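Part 2: Getting the Pivar dehumidifier going in your basement

I put one of these in my own place (a 1923 house with a stone cellar that smelled like old socks), so these are the steps I wish had come in the box.

1. Pick your spot. Leave 2 feet of open space on the side with the grille. Mine sits by the foot of the stairs, and it's been happy there.

2. Stand the unit upright and go have lunch. If it rode home on its side, give it the whole night!

3. Slide the bucket out, take the tape off the float, and slide it back until it clicks. I forgot the tape the first time and the full light stayed on all evening.

4. Plug it straight into the wall.

CAUTION: No extension cords, please. The motor draws 625 watts and a skinny cord can get hot.
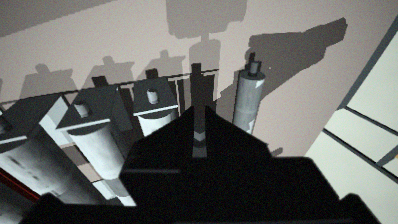

Fine-grained beige-pink surface with hard-edged shadows.

5. Press Power, then Mode until the little drop shows up. Set the dial at 50 to start. You can go lower later, but your electric bill will notice.

6. Empty the bucket when it beeps. For the first week I was down there morning and night, and then it eased off a lot.

Note: If you'd like to use a hose, the Zevton kit fits the port on the back. Keep the hose running downhill the whole way to the drain, with no loops (I had a loop, and a puddle).

7. Rinse the filter every March, or sooner if you've got a shedding dog like mine. Let it dry all the way before it goes back in.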